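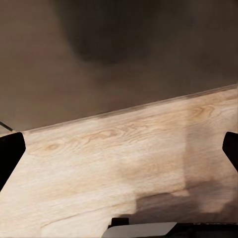
Figure 1. Gripper open over bare wood, both fingertips in view.

Flakley: Setting Up and Maintaining a Simulated Kitchen Cell
Project report, Feb 22, 2023
Izzati Goh, Darmawan Majimbun, Farah Pelupessy
Project advisor: Joscha Baumgart

1. What we took over

Flakley is the name of our simulated kitchen cell: one arm with a two-finger gripper, a room full of cabinets, and a control program called Entili that last year's group wrote. When we got the files in July, the arm loaded in the wrong place, the gripper closed on its own at startup, and the camera view swung away from the fingers whenever the wrist turned. We were thrilled. A broken robot is a much better project than a working one, and since ours lives on a server we could break it further without buying parts.

Our goal was to get the cell to start the same way every time, and to write down how to keep it like that.

2. Camera and gripper

Farah started with the camera. In the old setup it was attached to the base of the hand with an offset typed in by eye. She moved the attachment point, then opened the gripper all the way and adjusted the angle until both fingertips showed, one at each side. Figure 1 is the view we now compare against. The right finger shows less than the left, and we spent a whole afternoon trying to even them up before deciding that a repeatable view was worth more to us than a symmetrical one. The gripper's shadow on the wood is handy too. If the shadow is missing after an update, the light settings have been overwritten and need to be loaded again.

The self-closing gripper took longer. Darmawan read through the startup script line by line and found that Entili sent a target to the fingers before it had read their current position. The empty value was treated as zero, and zero means closed. He moved the read to the top and added a wait of 10 simulation steps. It was a tiny change and we were ridiculously happy about it! We restarted the cell 20 times in a row afterward and the fingers stayed open each time.

3. Placing the arm in the room 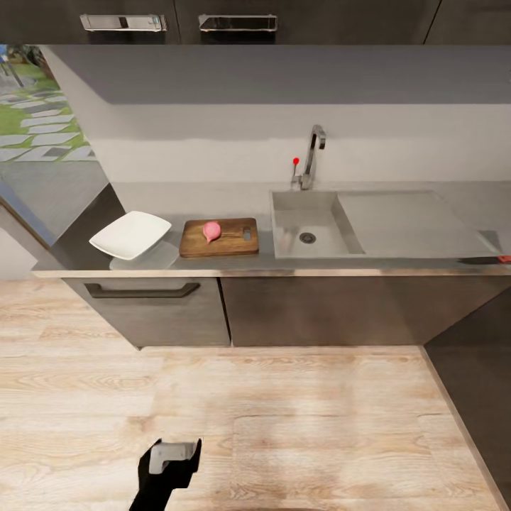

Base position was the part we argued about most. Entili stores it as an offset from the corner of the room, but the kitchen model had been replaced at some point and its corner had moved, so every saved offset was wrong. Izzati suggested tying the base to the counter, because the counter is what the arm works on. We picked landmarks that are easy to find in any view of the kitchen: the drain in the sink basin, the small red knob on the lever beside the faucet, and the handle slot in the cutting board. The radish on the board was no good as a landmark, as loose objects get a new position on reset. Our parked pose keeps the gripper low, out over the floor in front of the lower cabinets and well below the countertop, so the first move is always up before it is forward.

With the new base file we ran a check of 100 resets. The fault that remained was a slow drift in the wrist joint, which we traced to a damping value left over from an older arm model.

4. Routine care

After any update to the room or the arm:
Load the cell and let it settle for 420 steps.
Open the gripper fully and compare the view with Figure 1.
Check the landmarks against the base file.
Move to the parked pose and back, watching the wrist.
Save the log under the day's folder, including failed runs.

5. Still open

The damping value is fixed in our copy but has not been merged into the shared one. Kurniawati Purba has the base file and will try it with her group's arm next, and Farah is writing a script that does the view comparison automatically - she has it working for the fingers, and the shadow check is still done by eye.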